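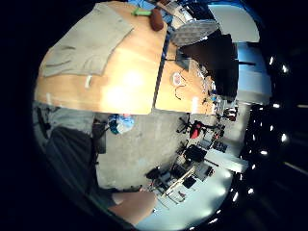

I'd been told to bring something to fold, so I turned up at the Kiltport workroom with a bag of tea towels and a fitted sheet I've been fighting since May. Nafula Kirui took one look at the sheet and laughed. "We'll leave him till last," she said.

Nafula has been folding cloth for a living for nine years, first at a linen hire place called Semach and now on her own, teaching anybody who'll sit still for it. The big tables at Kiltport suit her because she likes to spread out (she gets quite cross about ironing boards). I asked what she does first with a great crumpled armful of fabric and she said she just lays it down and leaves it alone for a minute.

"People grab the corners straight away and start flapping," she told me. "Put it on the table. Smooth it with your forearm. Find the long edge, and then you can have your corners."

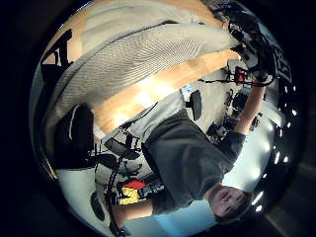
So I smoothed with my forearm, and she was right, it's so much quicker! At Semach she got through 636 pieces on her busiest day, mostly napkins, and she still remembers the number because someone wrote it on the wall in marker. I managed nearly 50 tea towels' worth of practice on the same few tea towels and my favourite by the end was a fold in thirds, then in half, with the raw edge tucked inside. 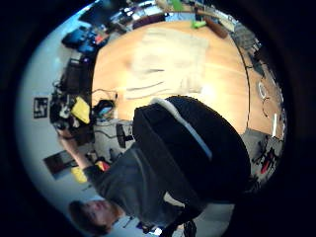 Colour comes up a lot when you talk to Nafula. She won't start beginners on white, as they can't see the creases. Pale cream is nearly as bad, and a cream sheet under a bright light, with the glare coming up off the orange wood, is about as hard as it gets. "Turn yourself side-on to the light," she said. "Then every crease throws a little shadow and you can follow it."

We did get to my fitted sheet. She had it square in three moves, one hand in each pocket, flip, tuck, and then shook it out again and passed it back to me. Mine came out more like a pillow. "Good enough for the cupboard," said Nafula, and went to put the kettle on.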